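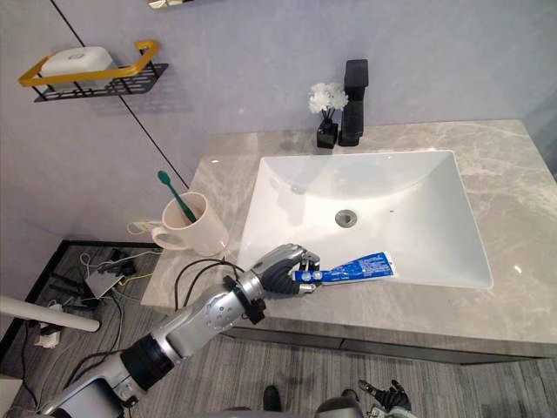

Zu Besuch bei Cluderano: ein Nachmittag im Badezimmer

Im Oktober war ich endlich bei Cluderano in Trernum, und ich bin immer noch ganz begeistert! Erwartet hatte ich eine Werkhalle mit Schutzzäunen, bekommen habe ich Waschtische, Küchenzeilen und einen halben Flur. In jeder Ecke werden Beispiele gesammelt, aus denen das System später lernen soll, wie man im Haushalt zupackt.

Am längsten stand ich am Waschbecken. Die Roboterhand hatte die Zahnpastatube am gefalzten Ende gepackt, daneben die Zahnbürste im weißen Becher und hinten sogar ein Väschen mit Kunstblumen (wer das wohl dekoriert hat?). Auf dem Teppich lag ordentlich Kabelsalat – ich bin lieber mit Abstand stehen geblieben.

Für die Badaufgaben gibt es schon 313 Durchgänge, bis zum Frühjahr sollen es 645 werden. Auch verpatzte Griffe werden gespeichert, nur eben extra markiert. Nach jeweils 15 Durchgängen wird umgeräumt, damit das Modell nicht einfach die Positionen auswendig lernt. Die Software zum Sortieren heißt Jerkari und sah für mich aus wie ein sehr strenges Schnittprogramm.

Ausprobieren durfte ich auch, allerdings in der Küche. Einen Schwamm von links nach rechts legen, 69 Sekunden – ich war schweißgebadet!

Anfahrt: Buslinie bis zur Endstation, dann zu Fuß am Kanal entlang. Der Kaffee am Empfang ist gut.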